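Television Drama: Structure and Production
Unit 6 Handout: Story Strands in the Continuing Serial

Revised 2019-05-01

Read this before the seminar. The series used throughout is Plokudness, a half-hour serial set in the harbor town of Rostmont. Scene numbers refer to the shooting scripts in the course folder.

6.1 Terms

A strand is a line of story that follows one problem for one group of characters. A beat is the smallest change within a strand: a character learns something, decides something, or loses something. An episode of a continuing serial normally carries an A strand, a B strand and a C strand, ranked by screen time. The ranking can change from one episode to the next, and a C strand that has run quietly for weeks is often moved up to A when the main story ends.

A strand is open if its problem has not been settled by the last scene of the episode. In a continuing serial most strands are open at any given point. This is the main formal difference from the episodic series covered in Unit 4.

6.2 Worked case: episode 811

Episode 811 was first shown in December. It runs 30 minutes with the titles included.

A strand. The Acuña family is told that the boatyard will be sold. The elder daughter already knows, having signed as a witness in the previous episode. The audience has this information and the rest of the family does not.

B strand. The landlord of the Prongate Hotel returns from the hospital and finds that his brother has been running the bar at a loss. They argue, and the brother moves out of the upstairs room.

C strand. Two teenagers hide a dog in the net store.

The strands are kept apart for the first half. They meet at the Prongate bar, where the brother, looking for a place to stay, asks the elder daughter for the key to the yard office. She refuses. Her refusal is a B beat for him and an A beat for her, because her mother overhears it and asks why the office matters. A scene that moves two strands in this way is called a hinge. Hinges save time, and they also let the writer change the ranking of strands without a visible break.

6.3 Interiors and the standing set

Most scenes in a continuing serial take place on standing sets, which are left in position between recording blocks. Bedrooms are used less than kitchens and bars. They admit fewer characters, and a conversation in one is taken by the audience as private. In episode 811 the only bedroom scene is the brother packing. It has no dialogue and lasts less than a page.
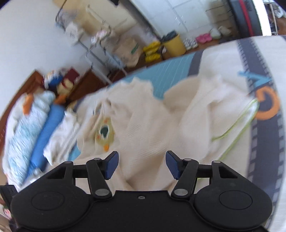 Fig. 6.1. Gripper with blue finger pads; cream-colored blanket on a bed.

Continuity between bedroom scenes depends on written notes as well as stills. Where a scene is picked up in a later block, the notes should record bedding, lamps, curtains and the state of the door. Students often leave out the door. See the sample sheet in the Unit 5 handout.

6.4 Placement of the closing beat

The closing beat is the last change before the end titles. It usually belongs to the A strand, but episode 811 gives it to C: the dog gets out and is found by the landlord. The A strand stops one scene earlier, with the mother opening the office desk. Two effects follow.

First, the A question is held over without being stressed. Second, the landlord is placed at the yard at night, where he will be needed as a witness in the next episode.

Compare episode 1232, where the closing beat is a plain A strand reveal and the other two strands have been settled by the midpoint. Viewers who missed the earlier episodes can follow 1232 with little trouble. They can't do the same with 811.

6.5 Recaps

Dialogue recaps restate known facts for viewers who have missed an episode. A recap should be given to a character with a reason to say it. In scene 9 of episode 811 the mother lists the debts of the yard while adding them up, which serves. In scene 14 the brother tells the landlord things both men know, and the scene slows.

6.6 Written task

Choose one episode of Plokudness other than 811 or 1232. Write a strand analysis of no more than 2000 words. Include a beat sheet for each strand, the scene number of every hinge, and a paragraph on the closing beat. Plot summary should be kept to what the analysis needs. The beat sheets do not count toward the word limit.

Reading for Unit 7: course reader, section on exit stories and recasting.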